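4.2 Wrist camera during fast approach

The Gresel and Pralell grippers were compared on the same arm, with 500 trials per gripper and a controller period of 10 ms. Exposure was left on automatic.

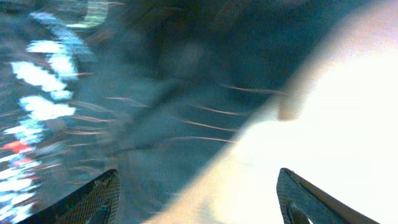 Salim Mwakalinga

Figure 3. Wrist view with the fingers spread. The mesh texture on the fingers stays sharp; the background is blurred and the pale curved surface at right is overexposed.

Frames of this type were excluded from pose estimation — 41 in total — but kept for finger tracking, which needs only the near field.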